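Sunday laundry, and a green cloth that does not want to be flat

My laundry waits for me on the marble-patterned worktop, always in one heap. On Sunday I decided to learn to fold it properly — my neighbour Sumaiya Thambiah has lent me her method. 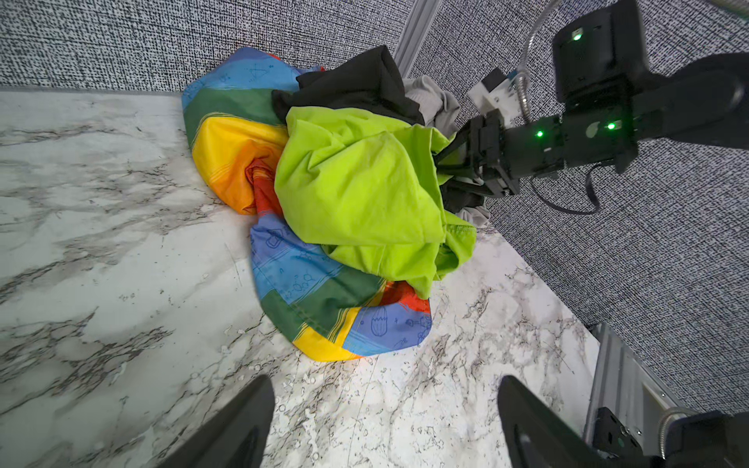
The rainbow one, the lime green one, and the dark things behind.

Her first rule is to separate by cloth and leave colour for later. The lime green is thin and slippery, so it must come out first. 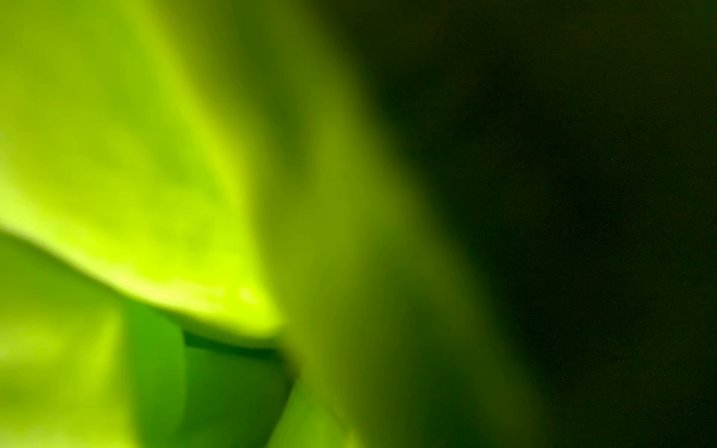

Finding the corners

Sumaiya says: find the hem, then follow it with two fingers until a corner comes. With the green one I lost the hem 3 times inside the creases.
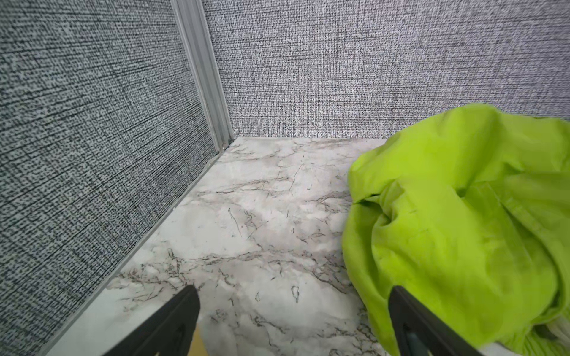 Green heap, in its corner.

I tried again after tea, with the radio on.
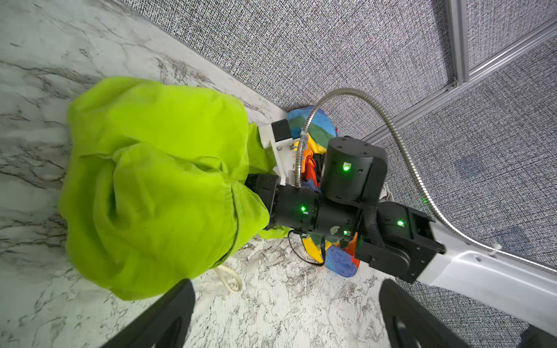 Folding in thirds is the part I like best, but it needs a flat cloth and patience. My mother folded everything in half and in half again, and I still do this with towels. For the green cloth I now start from the long seam that runs across it, and I move the cream cord to one side before I press. The rainbow one I will do on another evening.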